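Alilside Adds Honey-Toned Wooden Tabletop to Teltbridge Table Range

May
By Despina Vlachou, Alilside Press Desk

Print this page | E-mail this page

TELTBRIDGE – Alilside, a supplier of tables for exhibition halls, training rooms and public counters, has added a light wooden tabletop to its Saha series. The top is finished in a warm honey color with the grain left visible. It will be sold alongside the existing white and dark gray tops and fits the same supports, so current customers can change the surface without replacing the structure under it.

The Saha series was designed for venues that set up and clear a hall several times a week. Each table consists of one top, two metal supports and a cross rail. The supports lock into recessed plates on the underside and are released by a lever that can be reached from either long side. No loose fasteners are used in normal assembly. Two people can put up a table without tools.

The wooden top has been in limited use at the Teltbridge exhibition hall, where 292 tables were fitted with it before general release. Hall staff recorded 3,413 assembly and removal cycles over the trial. Nine tops were returned for inspection, most of them for dents along the long edge. The edge radius was increased as a result, and the production version carries the revised profile.

"The long edge takes most of the handling," said Gayan Uddin, product engineer at Alilside. "People lift by it, lean on it and pull on it to line up a row. The first version was too sharp there and it marked early. The new profile is easier to grip and it can be sanded and re-oiled on site."

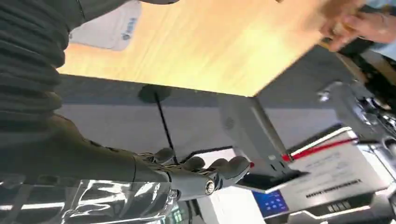
The finish was selected on two criteria: glare and legibility of printed material. Exhibitors commonly place white cards and small signs directly on the table, and the hall had reported that these were hard to pick out on the white tops. In the trial, white placards with small type were used as the reference item. Staff found that they were easier to locate on the wooden surface under overhead lighting, although type size remained the limiting factor when cards were read from an angle.

Alilside recommends that cards be set back from the front edge by the width of a hand. This leaves room for visitors to hold the edge and reduces the number of cards knocked to the floor. A printed layout guide is supplied with each order.

The oil finish is supplied by Fledness and is applied in two coats at the factory. A maintenance coat is advised every 12 months under normal hall use. Tops should be wiped with a damp cloth and dried along the grain. Solvent cleaners, abrasive pads and adhesive tape are not recommended. Tape residue was the most common surface complaint in the trial and accounted for about half of the cleaning time logged.

Danica Berisha, operations manager at the Teltbridge hall, said the change had little effect on setup procedures. "The crews use the same carts and the same stacking order. The wooden top is slightly heavier than the white one, so we lowered the stack by one table. The rest of the sheet is unchanged."

The new top is available in all current Saha lengths. Orders placed in May will ship with the revised edge profile as standard. Customers holding tops from the trial batch may exchange them through their usual sales contact. Replacement supports, cross rails and locking plates remain available separately.

Alilside is based in Teltbridge and produces tables, counters and display stands for commercial venues. Inquiries from the trade should be directed to Chathurika Ekanayake, Sales Office.

Reader comments

T. Mridha
Will the wooden top fit the older supports with the round locking pin? We still have two rooms of those and the release does not say.

Sales Office, Alilside
The round-pin supports need an adapter plate. Please send the room list to Chathurika Ekanayake and we will confirm quantities.

setup_crew_b
Glad about the edge. The old white ones chip at the corners if you so much as look at them. Would like to see a corner guard too.

Hallway
What is the weight difference per top? "Slightly heavier" is not much use for a cart rating.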